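Tidying up the greengrocer's: a chat with Annick Penner
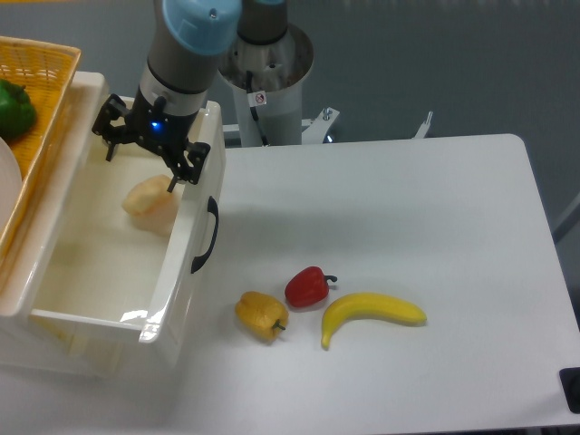 I've known Annick Penner for long enough to have eaten a lot of real dinners at her house, but until February I'd never sat down and asked her properly about the pretend ones. She runs Clilus, a small hire business for artificial fruit and veg, and the bit I wanted to talk about was the bit most customers never think of, namely where it all goes when it comes back. A green pepper goes in the woven yellow-orange basket, say, and something pale and lumpy goes in the white bin with the black handle, and I wanted to know who decides.

"I do," said Annick. "Well, I do on Monday and then Mélanie changes it."

Mélanie Petrenko is the other half of Clilus. She was out on a delivery for most of my visit, so Annick got to give her side of things first, and she made good use of it.

They hire to all sorts. Cookery schools that want a full-looking shelf, amateur theatres, a furniture shop in Closmont that likes a bowl of something on every dining table. The whole collection comes to 163 pieces at the moment, and Annick knows that because she had counted them that morning and was still a bit cross. "It should be more. There's a bunch of grapes in somebody's car, I'm sure of it. Grapes always go. Cabbages come home."

I asked how the sorting used to work, and she put her head in her hands. For the first couple of years everything lived in one enormous trunk. "You'd have a customer on the phone wanting lemons, and you'd be in up to your shoulder, feeling about. And the heavy ones sink! So the nice soft peaches were always at the bottom with a marrow on top of them." A peach with a dent in it stays dented, apparently. She's tried a hairdryer and doesn't recommend it.

The present system is open containers only. No lids, because a lid means you stack things on it, and then you're back to the trunk again. Bins with a smooth inside are for anything that needs a wipe when it comes in. Baskets are for things that can go straight out to the next customer, partly as a basket looks good enough to send along with them. "People love a basket," she said. "They'll ring up for six apples and end up with the basket as well, and then they want to buy the basket."

And does she sell it to them?

"I've done it twice. Mélanie did not speak to me."

What I liked was how fussy she got about the table. I'd been imagining shelves and labels, but she says the real work happens on whatever flat surface you tip things out on, and hers has to be white. She used to sort on a dark wooden one, and could never tell the aubergines from the shadows. On white you spot the scuffs and the biro marks, and the place where a toddler has had a proper go with its teeth. Nothing gets put away until it's been on the table and been turned over. She does a few at a time, three or four close together, and finishes those before reaching for more. "If I tip out the lot I go and make a cup of tea and don't come back."

Cleaning came up next, and I got rather more of it than I'd planned for. Warm water, a drop of washing-up liquid, a cloth that isn't too wet. They tried a spray called Pristness for a while and Annick thought it left the tomatoes feeling tacky, though Mélanie still swears by it for the bins. Anything painted gets dabbed and never rubbed. Leaves are done with a make-up brush. She keeps 2 of those, one for dust and one for the glitter that turned up after a Christmas hire and has been with them ever since.

I wondered whether she sorted by colour or by type, because I'd have done colour without a second thought. Wrong answer. "Colour looks lovely for an afternoon," she said. "Then you need every pepper we own and they're in 4 different places." So it's type first, then size, and anything she can't put a name to goes in a bin by itself until one of them decides. There are always a few of those. Some came in a job lot from Agbenyega, the old shopfitters, with no list at all, and she and Mélanie have had whole lunchtimes on whether a thing is a turnip.

At which point Mélanie came in with a crate under her arm, put it down on the floor, and said, "It's a turnip."

"It is not a turnip," said Annick.

I asked Mélanie what she'd change if it were left to her. She'd have more baskets, fewer bins, and a proper signing-out book in place of the notepad on a string. She'd also stop Annick moving things at the end of the day. "I leave the onions by the door for the morning — and I come in, and they've been tidied." Annick said that onions by the door were not a system. Mélanie said they were if you were the one driving the van.

My last question was what someone at home could borrow from all this, for a toy kitchen or an overflowing fruit bowl. Annick said to get a bin with a handle, since you'll be carrying it from room to room whether you meant to or not, and to buy one size bigger than you think. Mélanie said to check the car for grapes.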